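Ticket: Gripper closes early in simulated tray-sorting episodes
Project: Kollo
Opened by: Natália Patrício
Assigned to: Kálmán Deák
Status: Resolved, one follow-up open

Natália Patrício, 10 May 2022
The overnight batch from the Avstead machine has a fault. We asked for pick episodes from the square tray, randomised room and lighting, arm driven by the scripted policy. Out of 3,439 episodes, 1,005 are marked as failed grasps. The March batch had very few. In the ones I replayed, the gripper starts closing while it is still above the tray, then goes down closed and pushes the piece sideways. No errors in the run log. Scene files attached.

Kálmán Deák
Thanks. Does it happen with every colour of piece, or mainly one? And are the failures spread over the whole batch or bunched together?

Natália Patrício
All colours. Red, yellow and orange pieces all get missed. The first failure is at episode 70 and after that they are spread fairly evenly. Tray angle seems to matter. When the tray is close to square with the table edges it mostly works, and when it is turned well round it mostly doesn't.

Kálmán Deák
I reran a handful of the failed seeds here with the viewer open and stepped through them one at a time. I can reproduce it. 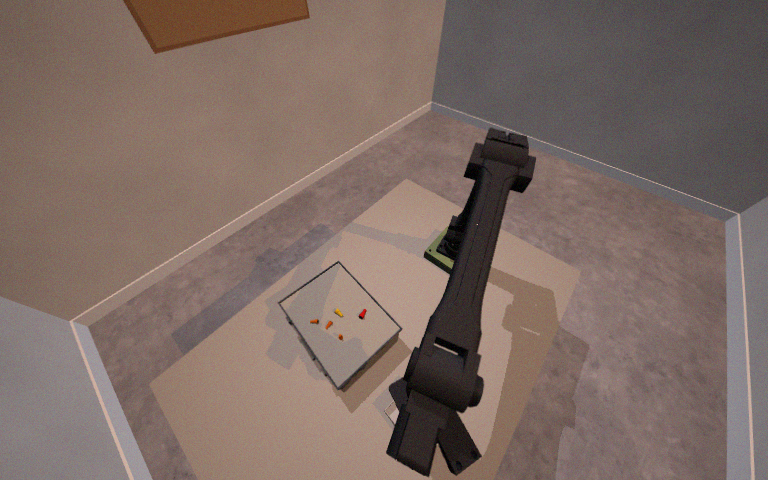
The close command is sent when the planner thinks the fingertips have reached grasp height. I printed that height next to the real one from the simulator and they differ by up to 40 mm on the bad seeds. On the good seeds they match. So the policy is doing what it was told, with a wrong number for the height.

Leilani Dvorak
That may be my change. I moved the tray pose into the shared config so Beltport could use the same scenes. The rotation order in the new loader is different from the old one. For a small turn you would hardly notice. Can you try with the loader rolled back?

Kálmán Deák
Rolled back, same seeds, all of them grasp correctly. Put the new loader in again and they fail. That is the cause.

Leilani Dvorak
Fixed in the loader and added a check that compares planned and simulated fingertip height before closing. If they don't agree the episode stops and is logged as a setup fault, so it won't be counted as a failed grasp.

Beatriz Gouveia
Please don't delete the bad episodes yet. Move them out of the training folder and tag them with this ticket. Training on Slaoui is paused until the rerun is in.

Natália Patrício
Moved and tagged. Rerun started with the same seeds. Follow-up: the March batch used the old loader, but I will run the height check over it as well before we merge the two sets.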